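Kemska Clothes Brush No. 3

Home > Care & Repair > Brushes

In stock. Item 2648. Ships from our Trilletent workshop store.

I've been selling clothes brushes for 11 years and this is the one I keep by my own front door, so you can guess how the rest of this page is going to go. The Kemska No. 3 is a plain boar bristle brush with a pearwood handle, and it does one job, which is getting dust, hair and dry dirt out of cloth without roughing it up. I know, I know, you have a sticky roller. I had a sticky roller too! I went through a stack of refills every winter and my good coat still looked gray at the shoulders.

The difference is that a roller only picks up what's sitting on top. Bristles get down into the weave and flick the grit out, and grit is what wears through cuffs and pocket edges in the end. Mariann Vass taught me that when I was renting a corner of her tailoring shop. She brushed every single thing that came in before she'd pin it, and she'd hand it back to me if I skipped that part.

The bristles are cut in two lengths, longer on the outside rows and a bit shorter in the middle, so the brush bends around a seam. The handle is oiled and has no lacquer on it. It'll darken where you hold it. Mine is nearly the color of tea now and I love it.

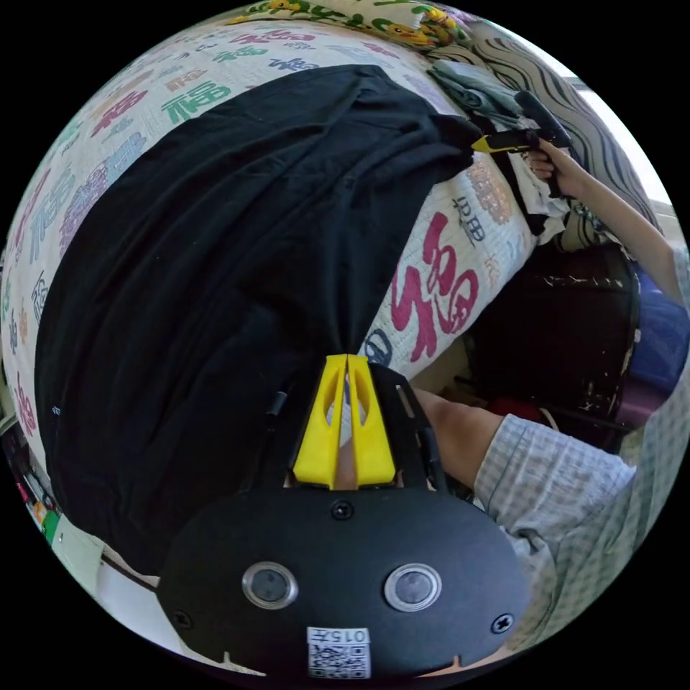
Can I use it on knits, or only on woven cloth?

Knits are fine as long as you go easy and brush in one direction. I use mine on lambswool sweaters and heavy cotton all the time. For anything fluffy, like mohair or a very loose hand knit, get the Saarinen goat hair brush, which is a lot softer. If you already have pills, brushing won't take them off and you'll want a comb for that.

How I use it

Empty the pockets first. Then brush against the nap with short strokes to lift everything up, and finish with the nap in long strokes to lay it back down. Use your wrist - you're flicking, you aren't scrubbing a floor. A jacket takes me a couple of minutes and I do it when I come home, before it goes back in the closet. Collars and the underside of lapels hold more dust than you'd think, and so does the fold of a cuff if you wear cuffs.

Let mud dry all the way. I mean it, leave it overnight. Wet mud and a brush will give you a much bigger patch of mud.

Joonas Karppinen wrote in to ask about velvet and corduroy. Corduroy, sure, along the ribs. Velvet I'd leave to the Saarinen.

Sizes and specs

Bristle: natural boar, two lengths
Handle: oiled pearwood, with a hanging hole and a cotton loop
Also comes in: No. 1 (pocket size) and No. 5 (long handle, for overcoats)
Made by: Kemska, finished by Ilari Harju at the bench

We changed the loop in August. It used to be leather and people kept telling me it stretched, so it's a waxed cotton cord now. If you have the old one and want the new loop, send me a note and I'll drop one in the mail.
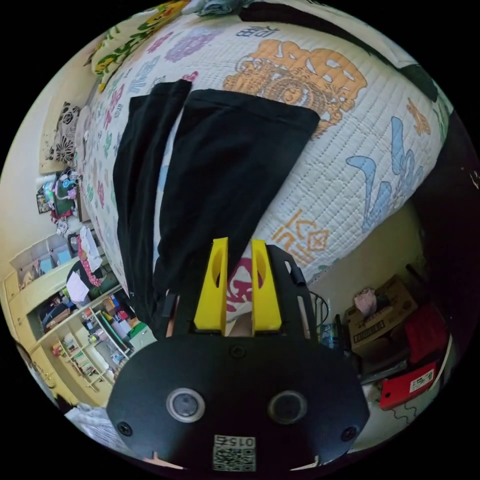

Black clothes are where most people decide they need a brush, because every speck of lint shows up on them like chalk. You want a flat surface, good light and some room to move, and for me that nearly always means the bed. Lay the thing out lengthwise, same as the black cloth in the photo, so your long strokes can run all the way down without stopping. Smooth it with your hand first, brush from the top, then flip it and do the back. And please do the bedspread before the pants if you have a cat. I learned that one with a black suit and a wedding to get to.

Looking after the brush

Comb the bristles out with an old wide-tooth comb when they get linty. Every few months I tap them in lukewarm water with a drop of dish soap, keeping the wood dry, then leave the brush bristles down on a towel till the next day. Don't put it on a radiator - the wood will split and Ilari will be sad. A dab of Vemer wood oil on the handle once a year is plenty.

What customers say

"Bought it for one coat and ended up doing my whole closet. Handle is bigger than I expected, fits my hand great." Deolinda Moreira

"Stiff for the first week, then it loosened up. Would like a darker wood." Donnie Urquhart

Orders over $100 ship free. Returns are fine for unused brushes, just keep the box.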